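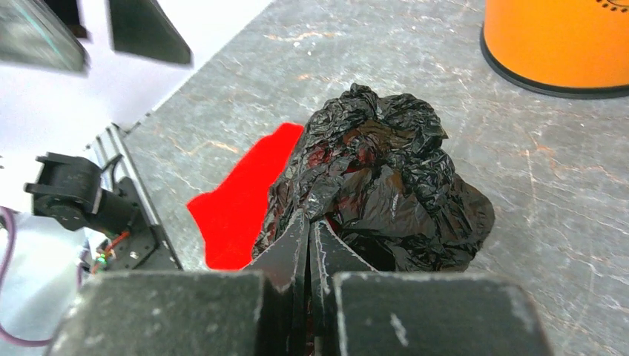
Two-finger gripper at a tied plastic bag, seen from the wrist camera.

Flornine Tabletop Arm Station
Equipment and Planning Page

Overview

The Flornine Tabletop Arm Station is a small robot workstation offered to laboratories, colleges and product development groups that need to study the handling of everyday objects. It is supplied as a set: one arm, one two-finger gripper, a wrist camera, an aluminum rail base, a controller and the software needed to record and replay motions. The station is intended for light work at table height. It is not rated for production lines, for food contact or for use beside members of the public.

Most purchasers of the station work with objects that do not hold a fixed shape. Bags, cloth, felt, paper and soft packaging make up the greater part of the tasks reported to our sales office. Such objects place particular demands on the gripper and the camera, and this page is written with those demands in mind. Purchasers whose work is limited to rigid parts of known size may find that the Plevow fixed-stroke gripper, listed under Options, meets their needs at lower cost.

What Is Included

Each station ships in two cartons and contains the following:

Arm with servo joints, assembled and tested
Two-finger gripper with one pair of tapered fingers, installed
Wrist camera with bracket and cable
Aluminum rail base with table clamps
Controller and power supply
Cable set, labeled at both ends
One spare pair of tapered fingers
Hex keys and a packet of replacement screws
Printed setup guide and license card for the recording software

A host computer is not included. Tables, backdrops, lighting and test objects are also the responsibility of the purchaser.

Gripper and Fingers

The standard fingers are narrow at the tip so that they can enter a fold or take hold of a small area of loose material. They are suited to thin plastic, fabric edges and the knots of tied bags. Wide pads are available for boxes and cups and can be exchanged with the supplied hex key.

Fingers and jaw housings are wear items. Contact with the table surface during low grasps will mark both, and scratches or small chips on the housings are to be expected over the life of the unit. Cosmetic wear does not affect operation and is not covered under warranty. Fingers should be replaced when the tips no longer meet evenly across their closing edge, or when a sharp burr can be felt. Damaged tips may tear thin film, and tears of this kind are often recorded in error as a fault in the control program.

We recommend that a laboratory running daily sessions budget for replacement fingers at the time of purchase. A pair costs $30. Sites that work mainly on stone, tile or other hard tabletops should plan on a larger stock than those using a padded mat.

Wrist Camera

The wrist camera moves with the gripper and is aimed along the fingers toward the work. The jaws remain in view at the bottom of the image throughout a task, allowing the operator to judge contact between the fingertips and the object.

Purchasers should take account of glare. Glossy plastic returns bright highlights, and dark glossy plastic is the more difficult case, as the highlights may be the only clear feature available to a vision program. Diffuse overhead lighting is preferred. Tabletops with a strong pattern can be used, but a plain matte surface will generally shorten the time needed to set up a new task.

A single wrist camera does not show the back of an object or the area hidden behind the jaws. Groups intending to train or evaluate control programs should consider the fixed overhead camera listed under Options.

Site Requirements

The station requires a level table able to bear the weight of the base and arm without noticeable movement. The rail base is clamped along one side of the work area. Clamps accept most tabletops with a square edge; rounded or beveled edges require the adapter plate.

Power is drawn from one grounded outlet. The outlet should not be shared with heaters, compressors or similar loads. Cables should be routed on the outside of the rail and secured with enough slack for the full movement of the arm. Wiring left loose near a joint is the most frequent cause of service calls in the first month of use.

The emergency stop must be placed within reach of the operator and outside the reach of the arm. Institutions are asked to complete their own risk assessment before first use. A blank form is available from the sales office and may be adapted to local rules.

Budgeting for a Station

The purchase price should be treated as one part of the total. The figures given here apply to orders placed directly with Flornine and exclude tax and freight.

Station, complete as listed: $2,000
Fixed overhead camera with stand: $260
Replacement fingers, per pair: $30

Beyond these items, purchasers should make provision for the host computer, lighting, a table if one is not already available, and test objects. Test objects are commonly left out of grant requests. Plastic bags stretch, crease and tear with repeated handling, and a bag that has been grasped many times will not behave as a new one does. Felt and paper pieces fray or soften at the edges. Where results are to be compared across sessions, we advise purchasing bags and sheet materials in a single lot and recording the point at which each item is changed.

Staff time should also be entered in the budget. A person familiar with hand tools can assemble and clamp the station in a morning. Calibration of the camera and gripper requires a further session and must be repeated whenever the fingers are exchanged or the camera bracket is disturbed.

Planning the Work

Before ordering, purchasers are asked to prepare a short written statement of the tasks to be performed. The statement need not be technical. It should name the objects, give their largest and smallest sizes, and state whether they will be presented singly or near other items. It should also say what counts as a finished task. "Pick up the bag" and "move the bag without opening it" call for different grasps and may call for different fingers.

Attention should be given to objects that lie partly beneath one another. A flat sheet under the edge of a bag may be moved along with it, and the grasp must be planned accordingly. Upright containers near the work area limit the approach of the arm and should be included in any trial layout.

The sales office will review the statement and reply with a recommended configuration. No charge is made for this review, and it carries no obligation to purchase.

Options

Plevow fixed-stroke gripper. For rigid objects of uniform width. Replaces the standard gripper and uses the same mounting plate. Quoted on request.

Wide finger pads. Supplied in pairs with screws. Quoted on request.

Fixed overhead camera. Includes stand, cable and calibration card.

Edge adapter plate. For tables with rounded or beveled edges. Quoted on request.

Gerkska cable guide. A flexible guide that holds the arm cables together along the rail. Recommended for stations that are moved between rooms.

Service and Warranty

The arm, controller and cameras are covered against defects in material and workmanship for one year from delivery. The warranty does not extend to fingers, pads, cosmetic marking or damage caused by loads above the rated limit. Servo motors may be replaced by the purchaser using the printed guide, and doing so does not void the warranty when Flornine parts are used.

Repairs in North America are carried out by Zúñiga Instrument Service under agreement with Flornine. Units should not be shipped without a return number. The base may be kept in place during repair if only the arm is affected.

Ordering

Orders are accepted by purchase order or by institutional card. Quotations remain valid for the period printed on them. Colleges and public laboratories that require delivery before the close of a spring budget should submit orders by the end of April. Requests for two or more stations are quoted separately, and delivery may be divided between sites.

Please include the following with each order: delivery address and receiving hours, table edge type, choice of fingers, and the name of the department responsible for the equipment. Incomplete orders are held until the missing details are received.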